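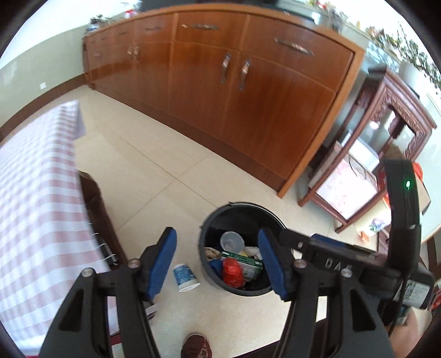 So the budget for August is finally sorted, and I've been let loose on it! We're getting 4 more hand-held grippers for the home tidying work, at 800 each, plus a box of spare finger pads (they always go first – ask Kgomotso Mabaso, who does our ordering). Haltix quoted lower but wanted extra for delivery, so I've stuck with Vitix.
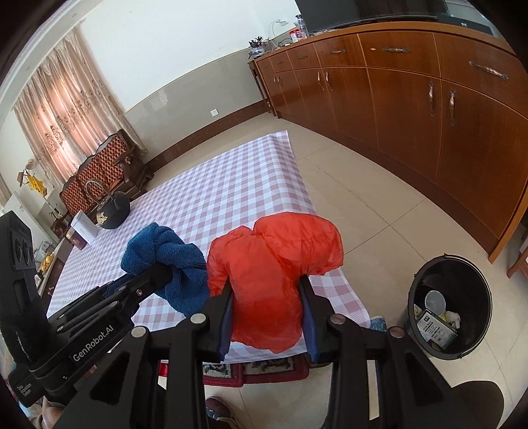 Should we buy spare cables now as well?

Get 6 with the main order. They're cheap, and a second delivery charge isn't. That takes the whole lot to 3544.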